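Open Day at the Rorkwood Laboratory
2018-09-27

The Rorkwood Laboratory opened its demonstration hall to 60 visitors this autumn. The programme was introduced by Alaric Blackwood, and the Harkov and Aleo teams answered questions throughout the afternoon.

The hand demonstration
Fingers half open over the grey carpet, with yellow tape marking the floor.
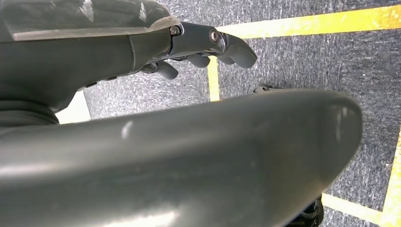
Further visits
Groups from schools and colleges may apply for a place on the next open day, to be held in January. Each group is limited to nine people — teachers included — and applications should be sent to the visits office in writing. Parking is available at the Lu Building.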